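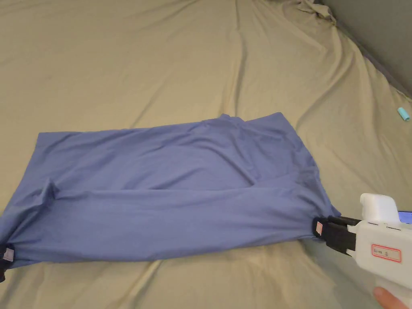
Why does the nightly Merneo export stop after 1,592 rows when the stock table holds more?
The export job reads the table in pages and gives up at the first page that takes longer than the gateway timeout. The rows already written are kept, so the file looks complete.

Status: resolved, pending one follow-up
Component: export scheduler, Zoreck gateway
Reported by: Huerta homeware shop, stock desk
Opened: 20th September

Symptom
The bedding and bath export finishes with a success message and a file of 1,592 rows. The row count is the same on each run. The product pages for the missing items load normally and their stock levels are correct. Only the file is short.

First checks
Disk space on the export host is fine. The export user has read access to the whole table. Running the job by hand from the admin screen gives the same short file, so the scheduler itself is not at fault.

The log at normal level shows nothing between "export started" and "export finished". With the level raised to debug:

page 13 read ok
page 14 read started
page 14 no response after 18 s
closing file
export finished

The last two lines should not follow the third. The job treats an empty reply as the end of the table, and a timed-out page comes back from the gateway as an empty reply.

Why page 14
Page 14 is the first page that contains items with size and colour variants from the Zosatwood supplier feed. Each variant is looked up separately. One fitted sheet in that range has 84 variants, and several others are not far behind. The lookup uses the supplier code, and the index on that column was dropped during the March upgrade and never put back. Before the upgrade the same page was read well inside the limit.

Things tried that made no difference
Restarting the gateway. Clearing the export cache. Moving the job to an earlier slot, in case it was clashing with the backup. Splitting the export by department — the bath file came out whole, the bedding file was still short.

Raising the gateway timeout did produce a full file, but it also held connections open for the shop front, and checkout slowed down while the job ran. The timeout was put back to 18 seconds.

Fix
1. Recreate the index on the supplier code column. This locks the table for writing, so do it outside shop hours.
2. Set the page size for this export to half its present value. The setting is under Exports, Advanced, Rows per page.
3. Turn on "Fail on empty page". It is off by default. With it on, the job compares the rows written with the table total and stops with an error if they differ.
4. Delete the old export file before the next run. The job appends if it finds a file with the same name and date.

Result
After steps 1 and 2 the page that used to fail was read without a timeout. The file was compared with the table by item code and no codes were missing. Step 3 was then tested by blocking the gateway on purpose during a run. The job stopped with error "row total mismatch" and wrote no file, as expected.

Note on older files
Any bedding export made since the March upgrade should be treated as short. Reorder reports built from those files will be missing the Zosatwood lines and need to be run again. Reports taken straight from the stock screen are not affected.

Follow-up
The upgrade script still drops the index. A change has been requested so that it is rebuilt as the last step. Until that is released, check for the index by hand after each upgrade — the command is in the Merneo admin notes under "Table maintenance". Ticket stays linked to the change request.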